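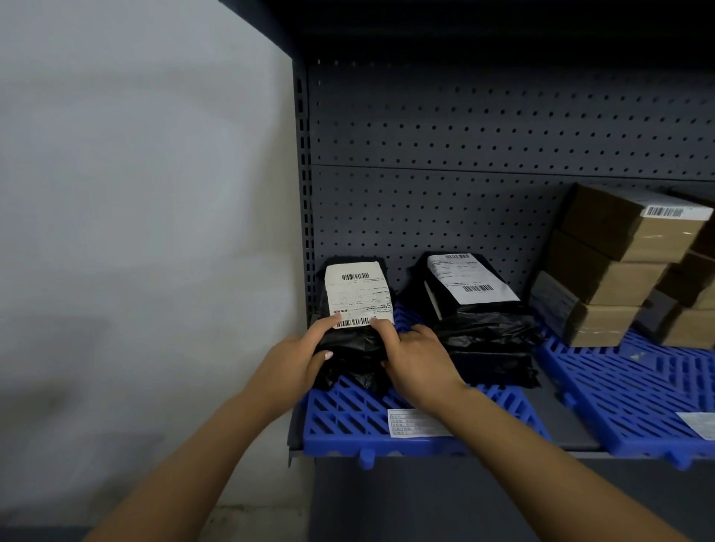

Does free shipping save shoppers money? Only if they were going to spend that much anyway.

Home | Opinion | Columns | Letters
Print this | E-mail this

I don't buy the pitch. Gilmartin dropped its delivery fee in December, and the socks I get there went up two dollars the same week. Coincidence, says the store. Maybe. But I've also padded an order with a candle I didn't want to reach the minimum, and so have you. Show me the real postage and let me decide.

Bienvenido Rivera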